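4. Changes in the Work of Table-Setting Staff
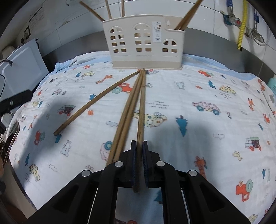

The second part of the study took place at the Drenstead site, where kitchen assistants return cutlery to its holders between sittings. Before the change, this task was shared informally among whoever was free. After it, one assistant per shift was assigned to work with the hand-held gripper, and the recordings from these sessions were passed to the Sendo group at Cencombe for training the automated sorter. The interviews were conducted by Benvinda Baptista and Olga Marinho and were completed by 3rd June.

Figure 2. The sorting task as seen from the hand-held gripper. One chopstick is held between the fingertips, three lie on the printed cloth, and others stand in the utensil holder.

4.1 Pace and attention

All 21 assistants who took part were asked to compare the new duty with their earlier work. Most described it as slower. A chopstick that would be gathered up by the handful must be taken singly with the gripper, and the fingers must close on it at an angle that allows it to be lifted clear of its neighbors. Sticks lying side by side were named as the hardest case. Several assistants said that they had begun to notice how items were laid down, and that they now spread them apart before starting — a habit that carried over to shifts on which no recording was made.

4.2 Standing among colleagues

The assigned assistant was excused from carrying and wiping for up to 82 minutes per shift. Supervisors regarded this as a fair exchange. Colleagues did not always agree, and at first the duty was spoken of as a rest. Li-hua Hsueh, the shift lead, introduced a written rota in January so that the duty passed through the whole team. Complaints fell after that point, although two of the older assistants asked to be left off the rota and were.

4.3 Skill and ownership

A further question concerned who is credited with the skill once the sorter has learned it. Maja Jabłońska, who had worked at the site longer than any other participant, stated that the machine "would be picking things up my way" and that she wished this to be recorded somewhere. Management had made no provision for such a record. Under the terms later agreed with staff, assistants may review their own sessions and withdraw them within 4 weeks. The effect of these terms on willingness to take part is considered in Section 5, together with the results from the Fitzgerald site.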